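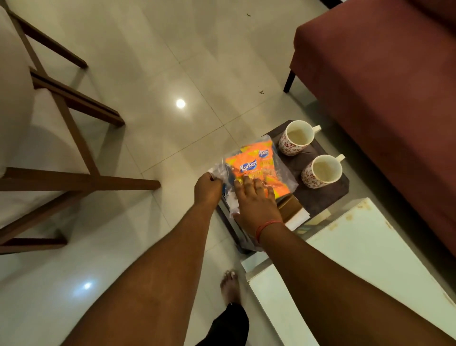

1/ Troisième réunion ce mois-ci où on m'explique que la migration de l'intranet sera « l'occasion de repartir sur des bases saines ». Ça fait douze ans que je fais ce métier. Je demande à voir les bases.

2/ Contexte : le service juridique de Wornent a 1 616 dossiers sur son serveur de fichiers. Le prestataire, Jevura, propose de tout passer dans une seule bibliothèque avec 67 colonnes de métadonnées. Soixante-sept. J'ai relu la diapo deux fois.

3/ Qui va les remplir ? « Les utilisateurs. » Les mêmes qui enregistrent « contrat_final_v3_OK_DH.docx » sur le bureau, donc.

4/ On me répond que huit colonnes seront obligatoires. J'ai déjà vu ce que donne un champ obligatoire : tout le monde choisit la première valeur de la liste. Chez Doherty, la moitié des documents étaient classés « Allemagne ». Ils n'ont pas de bureau en Allemagne.

5/ Darragh Heffernan, côté projet, me dit que la recherche fera le reste. Peut-être. J'ai demandé une démo sur leurs vrais fichiers, pas sur le jeu de test de 300 documents bien nommés. J'attends depuis mai.

6/ Et puis il y a Lellell, le module de classement automatique vendu avec. Taux de réussite annoncé : « excellent ». Mesuré comment, sur quoi, par qui ? La page produit n'en dit rien et le commercial non plus.

7/ Je précise que je n'ai rien contre les métadonnées. Type de document, client, année : avec ces trois-là on retrouve déjà presque tout. Les autres, je veux qu'on me montre quelqu'un qui filtre dessus au moins une fois par mois.

8/ Ce que j'ai proposé : prendre un seul service, migrer 2 000 fichiers, laisser tourner six semaines, regarder quelles colonnes sont vides. Réponse : « ça décalerait le planning ».

9/ Pour ceux qui demandent en MP : non, je ne publierai pas le schéma cible. Oui, il y a une colonne « Divers » et une colonne « Autre ». Elles n'ont pas le même type.

10/ Prochain point à 14 h. J'y vais avec la liste des colonnes et un stylo rouge.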